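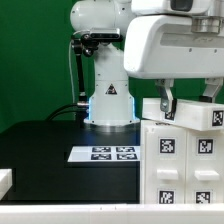 Obsa Bogale thinks a small drawer cabinet only moves the mess indoors, and told us so before we had typed a title. We are reporting the remark first so it can't be said we hid it in a drawer.

6 Mar 2018
By the Catitz project group
Print | E-mail this page
41 shares | 2 comments

Our project asked what people do with the top of a cabinet once they own the drawers. The plan was to study the drawers. Then we noticed that things kept getting left on the lid, one of them a white block with its end sticking out over the front, and the plan changed.

We sent a short survey around the Urnum building and got 20 replies. Most people said the top was for things they were "in the middle of." Asked what they were in the middle of, several left the line blank. One wrote "June," and we have chosen not to follow up.

White on white is a problem we hadn't expected. A pale block on a pale cabinet is easy to overlook, and easy to put a second thing on. The black tabletop is far less forgiving -- it shows everything, dust included. 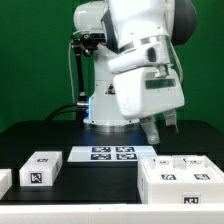
Why not just ban putting anything on top, one reader of our draft wanted to know. We tried that in the Unisano study room, with a sign. By lunch the sign was lying on the cabinet, under a stapler.

What worked better was giving the block a place of its own on the left of the table, marked with tape. People mostly respected the tape. We would like to try the same thing with a darker cabinet, if the department will lend us one and doesn't ask about the stapler.

The survey form is in the appendix, with the typo in item 2 left as it was when people answered it.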